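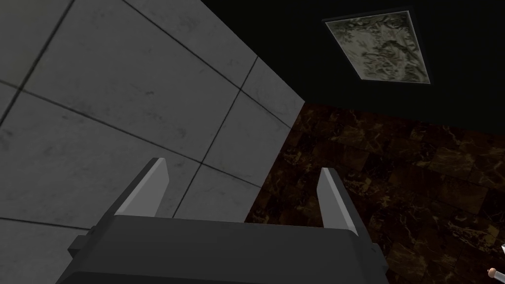
Render: gray tile meets dark brown marble under a black ceiling.

Kerimari, Book One of the Lerden Cycle, by Leopold Hämmerli
Reviewed 10/30/24

I picked this up as an ebook on a slow evening, meaning to read one chapter and go to bed, and I was still going at two in the morning with the tablet propped on my knees. So yes, I liked it. I liked it a lot!

The setup: Lerden is a mountain city that sells its winters. Every year the snow is cut, packed and carried down to Kerimari, a port in the hot south, where people pay for it the way we'd pay for wine. Our main character, Egger, is a snow clerk. He weighs the loads, signs the slips and goes home. Then a load comes through with somebody's voice frozen in it, and Egger (who is not a brave man, and says so on nearly every page) decides to find out who she was.

It's a fat book, 915 pages in the edition I read, and I know that scares some people off. The first 6 chapters are slow. You get a good deal about weights and road tolls, and there's a long supper at an inn that I think could have lost half its courses. But Hämmerli is planting things in there. A toll clerk who gets two lines in chapter three comes back near the end, and I gasped out loud on the bus.

What I loved most was the magic, because it's so stingy. Sanditora, the old craft of keeping sound in cold, only works while the ice holds, so every scene that uses it has a clock running. The trip down the mountain with the voice packed in straw is the best stretch of fantasy I've read all year, and I'd put it up against books by much bigger names. The talk is great too. Egger and the mule driver bicker for what must be 800 miles of bad road and I never got tired of them.

A few grumbles. The map is at the back, which in an ebook means you won't find it until you've finished. There are too many cousins. And the villain, when we finally meet him, explains himself for a whole chapter when I'd already worked most of it out. A firmer editor would have helped there, and maybe with the dream sequences as well (I skimmed two of them, sorry).

I had the EPUB, and it behaved nicely: chapter links all worked, italics where they should be, only a couple of typos. The MOBI file a friend tried ran the songs together into one block, so go with the EPUB if your reader takes it.

The second book is due in November and the author's page says it runs to 1,005 pages, so clear some space. I've already started rereading the inn supper to see what I missed, and the bit with the salt dish is definitely a clue.

Five stars from me. Good for readers from about fourteen up; there's one grim scene in the ice sheds.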